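Bunddale Makers and Menders list
Subject: Re: Shelf sag, bracket spacing and the reading room
From: Chantal McIntyre 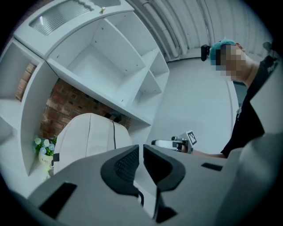

1. Reply to Aniela's questions

Aniela Kalinowski wrote:

> Hi all,
>
> We are fitting out the reading room at Bunddale and I would like to settle the shelving before July. We have the wall on the left as you come in, which is plasterboard on studs, and the long wall opposite, which is brick. Vichien thinks we should put freestanding units on both. I would prefer wall brackets on the brick side so the floor can be swept.
>
> My questions are:
>
> How long can a shelf be before it sags under books?
> Does it matter whether the back panel is nailed on?
> Should the children's books go in the low units or on the wall?
>
> Maëlle has offered the boards left over from the Negri job. They are 1000 mm long and there are 8 of them. I have not seen them yet.
>
> Aniela

On length: 1000 mm is too long for books if the boards are ordinary chipboard and you only support them at the ends. They will look fine the day you load them and by the next winter you will see a dip in the middle. Paperbacks are not so bad. Anything like atlases, bound magazines or art books will do it much faster. At the old library room in Nomard we had the same length of shelf and ended up turning the boards over every year, which works for a while, but then they take a set both ways and never sit flat.

You have a few ways around it. You can put a third bracket in the middle, which is easy on the brick wall. You can screw a hardwood strip along the front edge, on its narrow side, glued as well as screwed. It stiffens the board a good deal and hides the raw edge. Or you can cut the boards down. If Maëlle's boards turn out to be solid timber or proper plywood, write back with the thickness and I will change my answer.

On the back panel: yes, it matters on freestanding units. The panel is what keeps the unit square. Without it the uprights lean over when someone pulls a heavy book from the top, and the joints loosen a bit each time. Measure both diagonals before you nail it. If they match, the unit is square. If they don't, push on the longer diagonal until they do, and then nail it. Put the nails in closer than you think you need, and go along the fixed shelves as well as around the outside.

Freestanding units still need to be fixed to the wall at the top. I don't care how heavy they are. On the plasterboard side find the studs and screw into them. Don't trust the plastic plugs for this. If the studs don't line up with the unit, run a batten across two of them and fix the unit to the batten. The baseboard will hold the units away from the wall, so you will either have to notch the sides or pack the gap at the top. Notching looks better. Packing is quicker.

On the brick side, drill into the brick and not the mortar. The mortar in that building is soft. Aaliyah Lévesque found that out when she put up the coat hooks, and they came down with two coats on them.

2. Children's books

Low units, in my opinion, with the picture books facing out in boxes on the top and the chapter books on the shelves underneath. Children don't look at spines much until they can read well. Leave the bottom shelf for the large flat books, or for puzzles. Wall shelves are fine for the adult collection, but keep the highest one at a height where a person of average size can read the spines without a stool.

Whatever you do, make some of the shelves adjustable. Our local history section at Nomard grew faster than any other and most of it is too tall for a standard shelf. We had to lay it flat in the end, and people stopped using it.

3. Cost

The last time I bought brackets they came from Neltness, and I paid 79 for the whole box, with screws. That was for the heavy steel ones with the diagonal brace. The light pressed ones cost less but they bend. I have 2 of the heavy ones left over, and Aniela can have them if she wants to try one shelf before ordering.

4. Paint

Vichien Prasertsri asked me off list whether the shelves should be painted before or after they go up. Before. Use a hard-wearing paint, give it a full week after the last coat, and only then put books on it. Fresh paint feels dry long before it is hard, and the covers will stick. A sheet of lining paper on each shelf helps if you can't wait.

I can bring my long level over in the evening, any time after six. Please let me know which wall you are starting with.

Chantal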